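お皿はどうして丸いの? 「なるほど」と言う前に、うたがってみよう

10/07/2022
文:Kęstutis Ozoliņš

印刷する | メールで送る
シェア 179 | コメント 7

「お皿はどうして丸いの?」と大人に聞いてみてください。すぐに答えてくれる人が、けっこういます。

「丸いほうが丈夫だからだよ」
「ろくろで作るからだよ」
「丸いほうが、たくさんのるからだよ」
「お月さまの形をまねたんだよ」

さて、どれが本当でしょうか。全部本当かもしれないし、全部まちがいかもしれません。わたしは、すらすら出てくる答えほど、ちょっとあやしいと思うことにしています。すらすら言えるのは、よく調べたからかもしれません。でも、だれかに聞いた話をそのままくり返しているだけ、ということもあるからです。

今日は、お皿の話をひとつずつつかまえて、「それ、どうしてわかるの?」と聞いていきます。用意するものは、ひもと、豆と、紙とえんぴつ。あとは台所のお皿です。お皿は落とすと割れるので、小さい人は大人といっしょにやってください。

その1 そもそも、お皿は丸いのか

いきなりですが、質問のほうをうたがいます。「お皿はどうして丸いの?」という質問は、「お皿は丸い」と決めつけていますね。それは本当でしょうか。

食器だなをのぞいてみましょう。焼き魚をのせる細長いお皿。おさしみのときの四角いお皿。葉っぱの形、貝の形、おうぎの形。和食のお店に行くと、丸くないお皿がどんどん出てきます。

昔のヨーロッパには、かたくなったパンを切って、お皿のかわりに使っていた人たちがいました。上に肉やソースをのせて食べるのです。木の板を使うこともあり、四角い板も残っています。板の四角いお皿と、切ったパンのお皿。どちらも「お皿は丸いもの」という考えには合いません。

ですから、質問はこう直したほうがよさそうです。

「丸くないお皿も作れるのに、どうして丸いお皿がこんなに多いの?」

ちょっと長くなりました。でも、こっちの質問のほうがずっといい質問です。まちがった質問には、どんなに上手に答えても、おかしな答えしか出てきません。
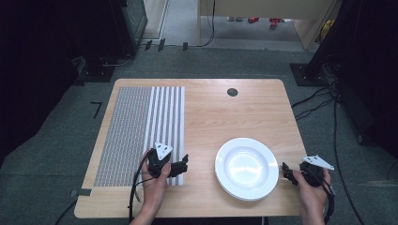 「多い」というのも、じつは確かめないといけません。わたしの家の食器だなでは、丸いお皿が多数派です。でも、わたしの家だけかもしれません。友だちの家、学校の給食、近所の食堂。いろいろなところで調べて、はじめて「多いみたいだ」と言えます。自分の家だけ見て「世界中がこうだ」と言う人がいたら、「ほかの家も見た?」と聞いてあげましょう。

その2 「丸いほうがたくさんのる」説

この説は、家で確かめられます。

ひもを用意して、はしとはしを結び、輪にします。これがお皿のふちです。輪をテーブルに置いて、四角にしてください。その中に、かわいた豆をすきまなく、一段だけならべます。山にしてはいけません。

ならべ終わったら、豆を全部いったん外に出して、今度は輪をできるだけきれいな丸にします。そして、さっきの豆を同じようにならべ直します。

きれいにならべると、丸のほうには豆が入りきったうえに、まだすきまがあるはずです。まわりの長さが同じなら、いちばん広くなる形は丸。これは算数でもきちんと証明されています。

では「丸いほうがたくさんのる説」は大正解でしょうか。

ちょっと待ってください。わたしたちは「まわりの長さが同じなら」という約束をつけました。お店でお皿を選ぶとき、まわりの長さをそろえて選ぶ人がいますか。わたしは見たことがありません。ふつうは「たなに入るかな」「テーブルに置けるかな」と考えます。

そこで、別の約束でもう一度やってみましょう。紙に正方形をかきます。大きさは、一つの辺が7センチ。その中に、ぴったりおさまる丸をかきます。どちらが広いですか。今度は正方形の勝ちです。丸だと四つのすみっこがあまってしまいます。つまり「たなの同じ場所に入るお皿」という約束なら、四角いほうがたくさんのるのです。

どちらの実験もまちがっていません。約束がちがうだけです。「丸いほうがたくさんのるよ」と言われたら、「何を同じにして比べたの?」と聞きましょう。これは、お皿以外の話にもとても役に立つ質問です。おかしのふくろにも、おもちゃの広告にも使えます。

その3 「ろくろで作るから」説

ろくろは、くるくる回る台です。上にねんどをのせて回し、手をそえると、ねんどは丸い形になります。回っているのですから、丸くなるのは当たり前です。四角くしようと思ったら、ろくろから下ろしたあとで切ったり、押したりしなければなりません。

これはかなり強い説だと思います。昔の人がろくろで作った丸いうつわは、いろいろな国で見つかっています。

それでも、気になるところがあります。

ひとつめ。ろくろが使われるより前のうつわにも、丸いものがたくさんあるのです。ねんどをひものようにのばして、ぐるぐる積み上げて作ったものです。ろくろがなくても丸かったのなら、「ろくろがあったから丸くなった」だけでは説明が足りません。

ふたつめ。今、工場で作られるお皿には、型を使うものがたくさんあります。型なら四角でも、星でも、ネコの顔でも作れます。それなのに、やっぱり丸いお皿が多い。どうしてでしょう。

わたしはMandolerという小さな食器工房で、この質問をしてみました。作り方を見せてくれた人の答えは、こうでした。

「四角いのは、窯の中で曲がりやすいんですよ。丸いのも曲がりますけどね」

ねんどは、かわくときと焼くときにちぢみます。丸いお皿なら、まん中からふちまでの長さはどっちを向いても同じなので、ちぢみ方もそろいやすい。四角いお皿は、まん中から角までは遠く、まん中から辺までは近い。そのため、角がそったり、辺がへこんだりしやすいのだそうです。

工房のすみには、そってしまった四角いお皿が箱に入っていました。なるほどと思いましたが、同じ箱には丸いお皿の失敗作も入っていました。そこで「どっちの失敗が多いか、記録はありますか」と聞くと、「つけてないなあ」とのこと。ですから、わたしはこの話を「作る人がそう感じている話」としてノートに書きました。仕事で毎日やっている人の感覚は、だいじな手がかりです。でも、記録とはちがいます。

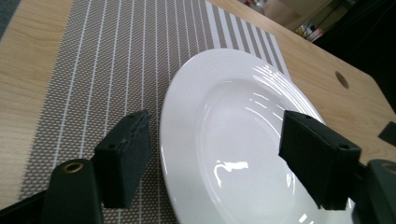 その4 「丸いほうが丈夫」説

四角いお皿には角があります。角はとがっていて、何かにぶつかりやすい。しかも、ぶつかった力がせまいところに集まるので、欠けやすくなります。りくつは通っていますね。

でも、「丈夫」という言葉には気をつけましょう。いろいろな意味があるからです。

・落としても割れない
・ぶつけても欠けない
・重いものをのせても平気
・急に熱くなってもひびが入らない

丸いお皿が得意なのは、このうちのどれでしょうか。角がないので、欠けにくいというのはありそうです。でも、ゆかに落としたらどうでしょう。丸いお皿もちゃんと割れます。わたしは何度も割りました。割れるかどうかは、形のほかにも、あつさ、土の種類、焼き方、落ちた高さ、ゆかのかたさで変わります。

もし本気で調べるなら、同じ土、同じあつさ、同じ焼き方で、形だけがちがうお皿をたくさん用意して、同じ高さから同じゆかに落とさなければなりません。ちがうところが二つも三つもあると、何のせいで割れたのかわからなくなってしまいます。これは家でやってはいけない実験です。片づけがたいへんですし、けがをします。

ここでひとつ、実験のまねごとをした失敗談を書いておきます。わたしは子どものころ、家の丸いお皿は何年も欠けていないのに、四角いお皿は欠けていることに気がつきました。「やっぱり丸が強い!」と大よろこびで母に報告しました。すると母は、「その丸いの、お客さん用だから、ほとんど使ってないのよ」と言いました。四角いほうは毎日使っていたのです。わたしが見ていたのは、形のちがいより、使う回数のちがいだったのかもしれません。

その5 お皿のふちは何のため?

多くのお皿には、まわりに平らなふちがあって、まん中が少しへこんでいます。このふちについても、いろいろな説明があります。

「持つときに指が料理にさわらないように」
「ソースがこぼれないように」
「料理をきれいに見せるために」
「焼くときに形がくずれないように」

どれもありそうな話です。そして、ここがむずかしいところですが、役に立っているからといって、そのために作られたとはかぎりません。

鼻のことを考えてみてください。鼻はめがねをのせるのに、とても便利です。では、鼻はめがねをのせるためにあるのでしょうか。ちがいますよね。めがねよりずっと前から、鼻はありました。

お皿のふちも同じように、最初の理由と、今役に立っていることは別かもしれません。最初にふちをつけた人に聞けたらいいのですが、もういません。手紙や注文書が残っていれば手がかりになります。残っていなければ、「たぶんこうだろう」までしか言えないのです。

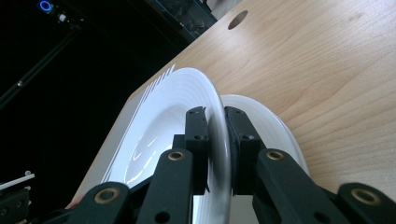
「たぶん」と書いてある本と、「ぜったいこうだ」と書いてある本があったら、みなさんはどちらを信じますか。はっきり言ってくれるほうが気持ちはいいものです。でも、わからないことをわからないと書いている人は、少なくともそこまでは調べています。わたしは「たぶん」の本を先に読みます。

その6 「小さいお皿で食べると、食べすぎない」説

これは大人が大好きな話です。同じ量のごはんでも、大きなお皿にのせると少なく見え、小さなお皿にのせると多く見える。だから小さいお皿を使えば、少しのごはんで満足できる、というのです。

見え方の話と、食べる量の話を分けて考えましょう。

まず見え方です。紙に同じ大きさの丸を二つ、はなしてかいてください。片方のまわりには、それより少しだけ大きな丸をかきます。もう片方のまわりには、ずっと大きな丸をかきます。内がわの丸は同じ大きさなのに、ちがって見えませんか。これは「デルブーフ錯視」とよばれていて、多くの人にちがって見えます。見えない人がいても、おかしくはありません。

では、ちがって見えるから、食べる量も変わるのでしょうか。ここが問題です。「変わった」という研究もありますが、「変わらなかった」という研究もあります。目がだまされても、おなかまでだまされるとはかぎらないのです。それに、足りなければおかわりをするでしょう?

本や番組で「研究でわかった!」と言っていたら、次のことを聞いてみてください。

・何人で調べたの?
・ほかの人がやっても、同じ結果になったの?
・変わらなかったという研究はないの?

ちなみに、何人なら十分か、という決まった数はありません。700人で調べても、みんな同じ町の同じ年の人だったら、おじいさんや赤ちゃんのことはわかりませんから。

その7 「落としても3秒ならだいじょうぶ」説

お皿の話をしていると、必ずだれかがこれを言い出します。お皿から落ちた食べ物も、3秒以内に拾えば食べてもいい、という有名なルールです。

よく考えるとふしぎですね。ばいきんは時計を持っていません。「まだ2秒だから待とう」とは思わないはずです。

ゆかにばいきんをつけておいて、食べ物を落とす実験は、じっさいに行われています。それによると、ばいきんはふれたとたんにうつることがあります。長く置いておくと、うつる量がふえることが多いのですが、いちばん差が出たのは食べ物の水分でした。スイカのようにぬれたものは、よくつきます。

つまり、時間がまったく関係ないわけではないけれど、3秒までなら安全、という線はどこにも引けません。こういう「少しだけ本当がまざった話」が、見やぶるのにいちばん苦労します。

で、どうして丸いお皿が多いの?

ここまで読んで、「早く答えを言ってよ」と思っている人もいるでしょう。今のところの、わたしの答えを書きます。

ねんどでうつわを作ると、手で作ってもろくろで作っても、丸い形は作りやすい。焼いたときの形もそろいやすいらしい。角がないので欠けにくそうだ。それから、みんながずっと丸いお皿を使ってきたので、今も丸いお皿を「ふつう」だと感じて選んでいる。

最後の理由は、意外に大きいのではないかと思っています。お皿を重ねるときのことを考えてください。家に丸いお皿がたくさんあると、新しく買うのも丸いほうが、重ねやすくて便利です。そうやって丸がふえると、次もまた丸を買います。ただし、これはわたしの考えで、まだ証拠がありません。うたがってもらってかまいません。

お月さまをまねたという説は、いまのところ信じていません。そう書き残した昔の人がいるなら見てみたいのですが、わたしに教えてくれた人に「どこで読んだの?」と聞いたら、「忘れた」と言われました。

やってみよう

1 家の人に「お皿はどうして丸いの?」と聞いて、答えをそのまま書きとめる。
2 「どうしてわかるの?」と聞いて、それも書きとめる。おこられそうなら、少し時間をおく。
3 その答えが、見たこと、聞いたこと、考えたことのどれなのか、しるしをつける。
4 家で確かめられるものをひとつ選んで、実験のやり方を考える。何を同じにして、何を変えるのかを先に書いておく。
5 予想とちがう結果が出ても、消さないで残しておく。

前にこのページで「スプーンはどうしてくぼんでいるの?」を取り上げたとき、読者から「フォークで同じ実験をしたら、ちがう結果になった」というおたよりをもらいました。やり方を読んでみると、わたしの説明に足りないところがありました。その部分は8月に書き直してあります。今回のひもと豆の実験も、うまくいかなかったら、どんなひもを使ったかも書いて送ってください。のびるひもだと、四角のときと丸のときで長さが変わってしまうことがあります。

印刷する | メールで送る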